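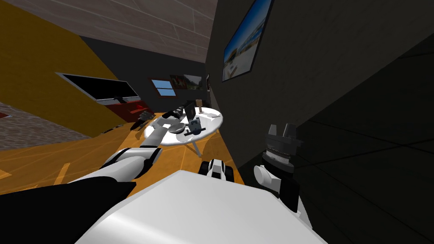
Unit 5 covers reaching over an edge in the simulator. Every group works from the same start state, saved in the course folder as Welten, and you should load it before changing any settings. The left gripper already reaches over the near edge of the round table, so your first motion must lift it clear of the tabletop before it goes sideways. The gray bowl near the front is the target. Leave the other objects where they are. The head view is strongly tilted in this state, and you will need to convert positions to the room frame before you plan.

Task for the lab session

Write a motion that grasps the bowl by its rim, raises it, and sets it back on the table. Use the left arm only. The right arm stays in its starting pose for the whole run.

Each group gets 3 scored runs. A run ends when the bowl is released or after 40 seconds. Contact between the forearm and the table edge costs points, see the Cikari scoring sheet.

What to hand in

Your script, the joint log from your best run, and one page on what you changed between runs. Name the files with your group name (Fulliston, Cruickshank, etc.). Logs without time stamps will be returned.

Due 13 November 2023, before class. Questions about the simulator go to Lwazi Kruger.

Reading for next unit: notes on two-arm handover, first half.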